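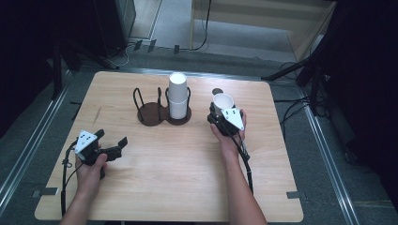
Morning, everyone. Can you hear me at the back? Good. I've got twenty minutes and I'm going to spend all of it on the drinks table. (Wait for the groan.)

Quick hello first. I look after the refreshments for our meetings at Holtico, and Bríd Gallagher talked me into this, so any complaints go to her.

Start with the cups. We use plain white paper ones and get through more than 2000 between September and the summer break. I used to put them out in one tall tower, right way up, and people would pull off three and put two back with their thumbs in them. Horrible! Now they go upside down in a holder, bottoms up, so your hand lands on the outside of the cup and the rim stays clean.

The holder. Ours is a dark brown double one with black wire loops round each side. Cheap, a bit ugly, I love it. Two rings means you can do one of two things:

- both rings full, for a big crowd
- one ring full and one left empty, for a normal day

I'm an empty ring person. Tadhg Cronin is very much a both rings person and we've had words. My point is that when you top up you want somewhere to put the new stack while you lift the old one, and then the old cups go back on top and get used first. (Ask for hands up here, one ring or two. Tadhg will heckle.)

Don't overfill. A stack that's too high leans, and somebody's sleeve will find it.

Next, the table. Small and light, rounded corners if you can get them, because people walk round it with their hands full and not looking. Put the holder in the middle. I had it near the corner all last year and Mekdes Jemal caught it with her bag on two separate mornings.

Carpet! Grey carpet is kind to tea, up to a point. Blot, don't rub. Leave space on the table for people to turn a cup over and set it down before they pour, and you'll do a lot less blotting.

Money, briefly. We buy 600 cups at a time and keep them in their sleeves till the day. Xolani Motaung has the order sheet if anyone wants a copy.

(If running late, skip to lids.)

Lids. Right, who here uses lids?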